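Subject: Re: [marngate-pets] Toys that survive more than a day?
From: Thilini Pathirana
Date: 2020-09-19
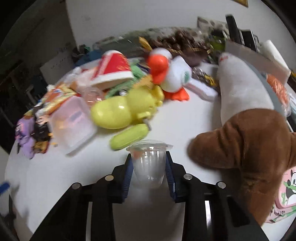 Duygu, I feel your pain on the chewing! Flurkel is nine months old now and she went through the same phase all of August (my poor slippers). What finally helped was switching what she plays with every couple of days, so she never has the whole pile at once. Two toys out, the rest up on a shelf where she can't reach. When an old one comes back down she acts like it's Christmas. A long lime-green thing with rounded ends, like the one lying behind the little clear cup, would be just her style, because she likes to carry toys by one end and whack everybody's shins with the other. I'd take anything with a hard little piece on the end away from her though, she'd have it off in a minute and then we'd be at the vet.

> Duygu Yalçınkaya wrote:
> Hi all, Polat has now destroyed his third rope toy this
> month and started on the legs of the kitchen chairs. He's
> a beagle mix, 21 pounds, and I swear half of that is jaw.
> He gets two walks a day. Does anyone have toys that last?
> I don't want to spend 200 dollars finding out.

Two walks sounds fine to me, but are they sniffing walks or marching walks? I used to march Flurkel around the block because I was always late for something, and she'd come home and start right in on the couch. Now we do the slow one in the morning, down by Gradness, and I let her smell every single post if she wants to. It takes forever! But she sleeps until lunch.

For the chair legs I tried the bitter spray and she licked it off and looked at me for more, so no help there. A frozen carrot worked way better. Cheap too. (Put a towel down, it gets everywhere.)

Is Polat still teething, or is he past that? And does he do it when you're home or only when you go out? If it's only when you're out I'd try a different approach, and I can send you what our trainer gave us.

Give him a scratch from me,
Thilini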